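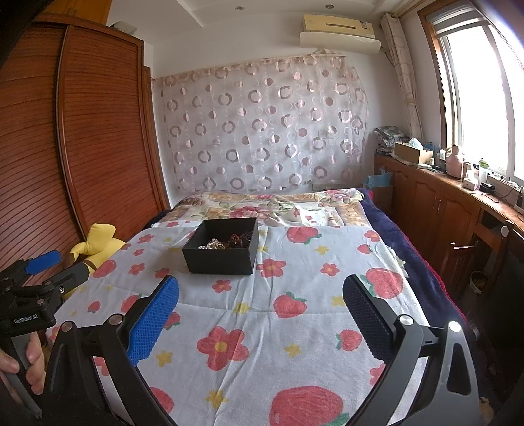 Determinação do teor de umidade e estimativa do valor energético de queijo meia cura

Relatório da disciplina de Análise de Alimentos
Data de entrega: 20/11/1999

1. Introdução

O queijo meia cura é obtido por coagulação enzimática do leite, prensagem, salga e maturação curta. Durante a maturação ocorre perda de água pela superfície da peça, com aumento relativo dos teores de gordura, proteína e cinzas. O valor energético por 100 g depende, portanto, do tempo de cura, e a comparação entre queijos de cura diferente só tem sentido se o teor de umidade for informado.

O presente trabalho teve por objetivo determinar a umidade de duas marcas de queijo meia cura, Endden e Arai, e verificar a influência da posição de retirada da amostra (centro ou borda da peça) sobre o resultado.

2. Material e métodos

2.1 Amostras

Foi adquirida uma peça de 500 g de cada marca no entreposto Hundedlow. As peças foram mantidas na embalagem original, sob refrigeração a 4 °C, até o dia da análise. A casca foi removida antes da amostragem. De cada peça foram retiradas porções do centro e da borda, raladas separadamente e guardadas em frascos fechados.

2.2 Umidade

Empregou-se o método gravimétrico de secagem em estufa a 105 °C até peso constante. As cápsulas de alumínio foram previamente secas, resfriadas em dessecador e taradas. Misturou-se areia lavada à amostra para evitar a formação de crosta. As cápsulas permaneceram 16 horas na estufa, seguidas de resfriamento e pesagem, repetindo-se a operação até variação inferior a 1 mg. As determinações foram feitas em triplicata.

2.3 Gordura e proteína

A gordura foi determinada pelo método butirométrico e a proteína pelo método de Kjeldahl, com fator de conversão 6,38. A balança utilizada foi a do laboratório Zostinach, calibrada em março.

2.4 Valor energético

Calculado pelos fatores de Atwater: 9 kcal/g para gordura e 4 kcal/g para proteína e carboidratos, estes obtidos por diferença.

3. Resultados e discussão

Nas duas marcas a umidade da borda foi inferior à do centro, o que concorda com a migração de água para a superfície durante a cura. A diferença foi maior na marca Arai, cuja peça tinha formato mais achatado e, por consequência, maior área superficial por unidade de massa.

Uma das réplicas da borda do queijo Endden foi descartada por perda de material na transferência para a cápsula. A média dessa amostra foi calculada com duas réplicas.

O teor de proteína do queijo Endden foi de 19 g por 100 g no centro da peça, o que corresponde a uma contribuição de 76 kcal. A maior parcela do valor energético proveio da gordura em todas as amostras. O cálculo dos carboidratos por diferença acumula os erros das demais determinações e deve ser lido com reserva.

4. Conclusão

A posição de amostragem alterou o teor de umidade nas duas marcas. Recomenda-se ralar e homogeneizar um setor completo da peça, do centro à borda, quando se deseja um valor único para o produto.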